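Kovex Bench Cell

Automated sample prep for labs that have run out of thumbs

Request a quote | Talk to Anayeli Lozano in applications | Download the bench plan

The Kovex Bench Cell moves small amounts of liquid from one place to another, all day, without sighing. It pairs an arm with a liquid handler on a single table and is sold by Skarico as a complete station, installed and taught to your people by ours.

What it changes

At the Ponce lab, which took the first cell in May, four technicians used to share the pipetting. They rotated every two hours and kept a bag of frozen peas in the break room for their wrists. The peas have since been eaten.

The job didn't vanish, whatever the brochure from the other guys says. Somebody still loads the deck, checks the labels and decides what to do when a result looks silly. Refugio Magaña, who ran the night bench, now writes the run plans and goes home at a normal hour. She reports that her family is getting used to it.

There were complaints. Two people liked pipetting, and we respect that — it's a fine time to listen to the radio. The cell has a pause button, and they're allowed to use it.

In figures

Longest unattended run at Ponce: 1,797 samples
Rated samples per service interval: 3,000
Training: 5 days on site
Warranty: 26 months

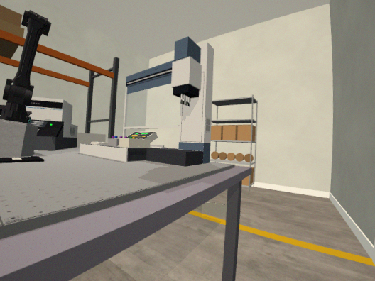
Floor plans are where most orders go wrong, so we ask for yours before we ask for your money. The cell wants a solid table and clear space for people to walk past without apologizing to it. Ezequiel Pacheco does our layouts and is fond of a perforated top, with a regular grid of mounting holes, and of a yellow safety line on the floor. He'll also ask where your cartons are going to live. Shelving against the back wall is fine by him. Shelving you have to reach across the arm to use will get you a phone call.

What you get

Arm, liquid handler, control software, bench plan, installation, training, and a printed manual that Grigoris Tsoukalas insists on and three customers have read.

Not included: table, shelving, tips, peas.

Lead time and service details are on the quote. Spare parts ship from Brendovau.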